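Laundry night moves to the brick room

From May on, the shared laundry hours at Belhaj House will end in the brick room on the ground floor instead of the hallway. The dryers stay where they are. What changes is where the folding happens, and there is now a proper table for it.

The old arrangement was a shelf by the dryer door, wide enough for one person. On a busy evening people carried warm sheets up four flights and folded them on the bed, or left them in the machine while the next person waited. We had complaints both ways. Taha El Ouafi, who keeps the sign-up sheet, asked in the winter if the brick room could be opened in the evenings, and the building office said yes.

The light blue table was already in there. We paid $200 for six new baskets and a box of clothespins, which leaves $1,520 in the house fund for the year. The baskets are white plastic with holes in the sides. They belong to the room, so please don't take them upstairs and keep them. If you need one to carry your things home, bring it back the same night.

A few points on how the table is meant to work. Bring one load at a time. Towels and larger pieces can stay in the basket while you sort the small things out onto the table. Fold the big pieces first if you are sharing, as they take up the most space flat and the least once they are done. Socks go last. Drinks are fine if they have a cap on.

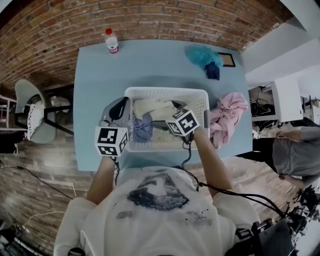 Sorting a mixed load at the blue table in the brick room.

Mixed loads are the slow ones. A bath towel, a thin cloth and a fuzzy item all fold differently, and it helps to pull them apart before starting. For towels, fold the long way in thirds and then in half twice. That size fits the linen shelves on every floor. Fuzzy things are better rolled loosely than pressed flat. Dark items pick up lint from towels, so give them their own end of the table and shake them out before you fold.

Shirts can be folded any way you like. Several people asked for a rule and we decided against one.

Anything left on the table at 10 p.m. goes into the lost basket by the door. It will stay there until the end of the month, and after that it goes to the clothing bank at Cirnevside. Last year we sent over 100 pieces, most of them single socks and pillowcases. If you are missing a pillowcase, check before the end of the month.

The room is open for folding from 6 to 10 p.m. The key is on the same ring as the dryer room key. Turn the lights off when you leave and push the chairs back in.

We are still short of hangers. If you have spare ones, plastic or wire, leave them in the box by the mailboxes on Ilmont Street. Wooden ones are welcome too but they tend to disappear.

Comments

R. on the third floor
Can we use the table in the mornings? I work evenings and I'm never home between 6 and 10.

Taha El Ouafi
Mornings are possible if you ask for the key the day before. Put a note in my mailbox.

Dolores
I tried the thirds fold on my bath towels and they do fit the linen shelf now. The beach towels still don't.

M.K.
Is the lost basket being checked for keys and cards? I think I left my bus card in a pocket.

Taha El Ouafi
I go through the pockets when I empty it. No bus card so far, but I'll look again tonight.

Dolores
I have two bags of plastic hangers. Will drop them off after work.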